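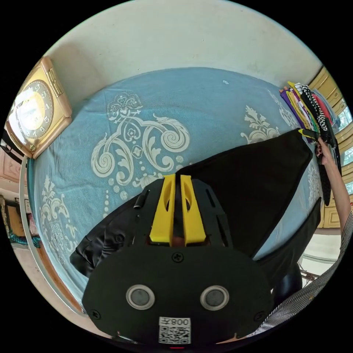
Según Shahzad Gondal, que me escribió después de leer el borrador, una charla sobre presupuesto debe empezar por lo que se rompe y dejar para después lo que se compra. Le hago caso y cambio el orden.

Imprimir | Enviar por correo electrónico

Notas para la charla, 27 de abril de 2023
Prasetyo Chin, proyecto Mangundap

Saludar y hablar despacio. Decir que el proyecto trabaja con ropa y camas en casas normales, y que la petición de compra es para el segundo año.

Punto 1. Lo que ya tenemos. Dos pinzas de mano, compradas a Cuvport. El trabajo con prendas largas necesita las dos al mismo tiempo, una en cada extremo. Si una falla, la otra tampoco sirve para esas tareas. Este es el argumento principal y lo debo repetir al final.

Punto 2. Los dedos. Son piezas de desgaste y en el primer presupuesto yo las puse dentro de "varios". Fue un error mío. Propongo una línea propia, con 16 pares de repuesto para el año.
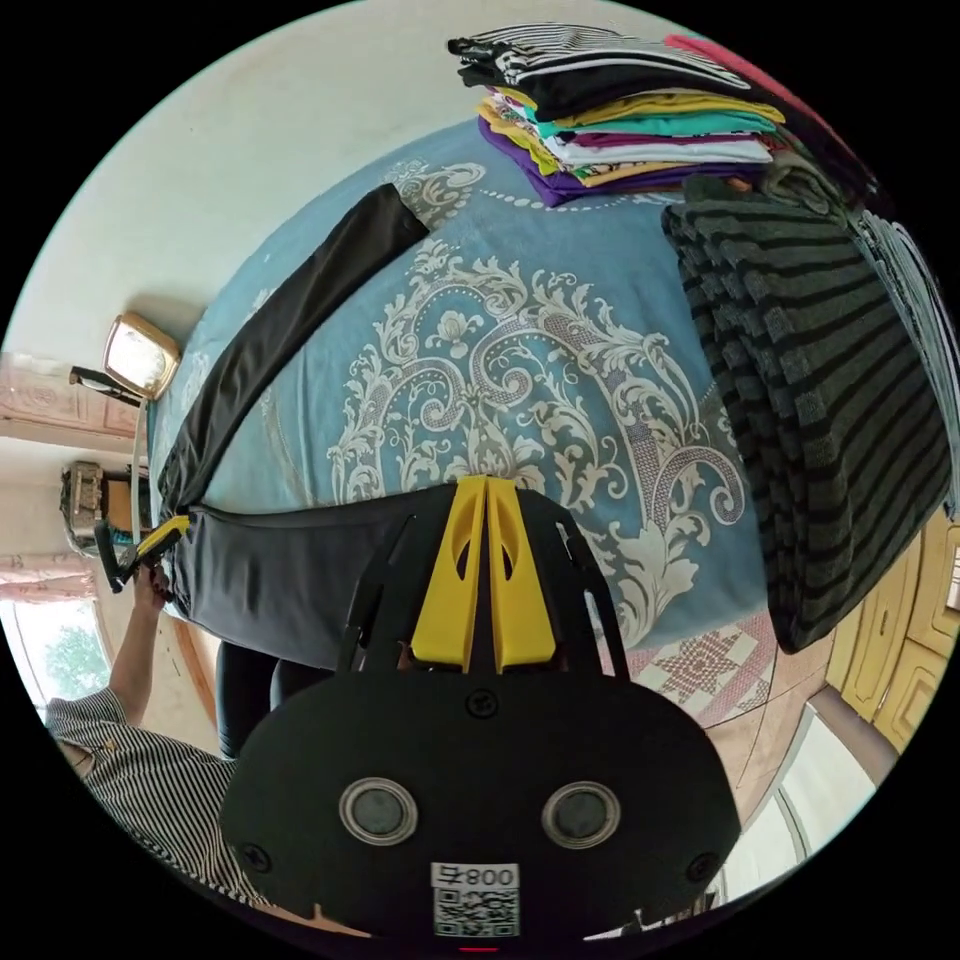
¿Conviene alquilar las pinzas en lugar de comprarlas? Para una prueba corta sí conviene, pero nuestro plan dura hasta noviembre, y con la tarifa de Dimmont el alquiler supera el precio de compra mucho antes.

Punto 3. La cifra. El total que pedimos es 3.191 euros: una pinza de reserva, los repuestos, las tarjetas de memoria y el transporte. No incluye el brazo fijo de Wutetti. Si preguntan por el brazo, contestar que lo estudiamos en otra partida, porque necesita una mesa, una instalación eléctrica y un seguro que hoy no tenemos.

Punto 4. Los plazos. Cuvport entrega a los 30 días del pedido. Pedir que la firma no se quede para después del verano. (Aquí hacer una pausa, beber agua.)

Punto 5. Lo que no sé todavía. No tengo precio cerrado para las reparaciones fuera de garantía. Shahzad recomienda pedirlo por escrito antes de firmar y yo estoy de acuerdo.

Repetir lo de las dos pinzas. Dar las gracias y dejar la tabla de costes en la pantalla durante las preguntas.

Este sitio utiliza cookies propias y de terceros. Si continúa navegando, acepta su uso.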